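The Second Pair of Hands
Thursday, February 28, 2019

The packing floor at Wudico starts at six, and for most of the company's history the first job of the day was sorting cans. Food comes into the Plendside warehouse in mixed lots, and somebody has to stand at a table and set the cans out by kind before they can be boxed for stores.

Last year the company put 40 people through a training course and began handing part of that job to two-armed stations built by Kozma, a small firm in Clellard. The arms pick up a can, move it, and go back for the next one. A worker teaches them each new layout and takes over when a lot is dented or badly mixed.

Pay for the station jobs is 92 cents an hour above the old sorting rate. The shifts are the same length. What has changed is where people look all day, and how much they talk. Sorters used to work across from each other. Station operators mostly face a table.
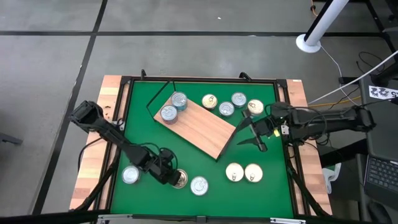

One operator on the early shift said that her shoulders feel better than they have in years, but that she goes home tired in a different way, from watching. She would like to trade off with the loading dock every couple of hours, and has asked for it twice.

Wudico says rotation is under review. It employs 129 people at Plendside and has not laid anyone off over the stations, though it has left several sorting jobs open after people retired. New hires now get 30 days on the floor before they are allowed to run a station alone.

Kozma sends a technician every other week. Between visits, the operators keep a notebook of stops and restarts by the time clock, and the newer pages are a lot shorter than the ones from the fall.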